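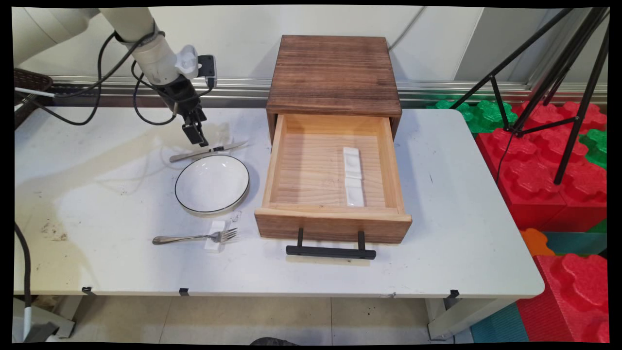
My sister reckons a knife and fork only need a place to live if you own more than you can hold in one hand, and that everything else is just furniture for furniture's sake. She told me this on the phone while I was on my hands and knees looking for a teaspoon, so I wasn't in the mood.

I do own more than I can hold in one hand, for the record. I've been putting off writing about the great cutlery sort-out since before Christmas, but it's 2 Feb 2019, it's chucking it down outside and the boiler man has cancelled, so you're getting it now with a cup of tea.

When we moved to Drarkley the kitchen came with cupboards and not one single drawer. I didn't notice when we looked round! I noticed the window and the pantry shelf, and I remember being very taken with the tap. It was only on the first night, with a bag of chips and a carrier full of knives and forks, that I opened every door in the place and found shelves, shelves, a meter and more shelves. So the cutlery stayed in the carrier. Then it moved to a jug, and then to two jugs, and anybody who came for tea had to rummage about like they were picking a raffle ticket.

What changed my mind was a little wooden box cabinet with a pull-out drawer. I've got a real soft spot for these now. Small and square, dark stained wood where you can still see the grain, and a drawer in plain pale pine that looks as if it's wandered in from a different piece of furniture altogether. I like that mismatch. If the whole thing were dark I'd never see what was in the bottom of it, and with a pale drawer even a lone teaspoon shows up. The streaky, almost scorched look to the top suits me too, as I am going to put a hot mug on it sooner or later and it may as well look as though it's had a life already.

I found mine at the indoor market in Plirnport, at the back, on a stall that mostly does picture frames. It cost me 17 pounds, which I thought was fair, and I carried it home on the bus on my lap with the drawer facing inwards so it wouldn't shoot out at the roundabout. (It shot out anyway, into my coat.)

Now, the sorting. I tipped the lot out on the table and had a proper go through it. Everyday knives and forks in one heap, things we only use in company in another, and then the heap of shame, which was mostly cake forks and a melon baller. I've never balled a melon. I kept it, though, so don't come to me for advice on being ruthless.

The plates got dragged into it as well, the way they do. We'd ended up with bits of four different sets, and I've slowly been swapping them for plain white ones with a thin black line round the rim. They're shallow but with a bit of a dip to them, halfway to a bowl, so you can have pasta or a stew or your toast on the same thing and there's less to wash up. I did look at the Tivik ones everybody goes on about and I'm sure they're lovely, but I wasn't paying 60 quid for four plates when one of them will be on the floor by June.

A word on laying the table, as I got a few messages after the last post. I don't do it properly. Fork on one side, knife on the other, if you're lucky, and at weekends I prop the fork up on a little white block so that the messy end stays off the table. It started as a joke after we'd been to a restaurant on Sepúlveda, on our long weekend in Barcelona, where they had proper rests and I felt terribly grand. But I've kept it up! My table is white, and anyone with a white table will know how that goes. Tea, curry, beetroot, it all leaves its mark, and I've stopped scrubbing at the old brown stains and started calling them character.

I've tried bicarb paste on them, by the way, and lemon, and one of those white sponges. The sponge was best on the grey smudges and did nothing for the tea. If you've got something that works, please tell me in the comments, but no bleach, I can't be doing with the smell.

So the drawer has the everyday things in it, handles towards me, and the company cutlery is in a shoebox in the pantry with the melon baller. The jugs have gone back to being jugs. I still need to rub a bit of candle wax along the drawer runners, as it sticks when the weather's damp, and I've got my eye on some felt for the bottom, dark green if the market has any left.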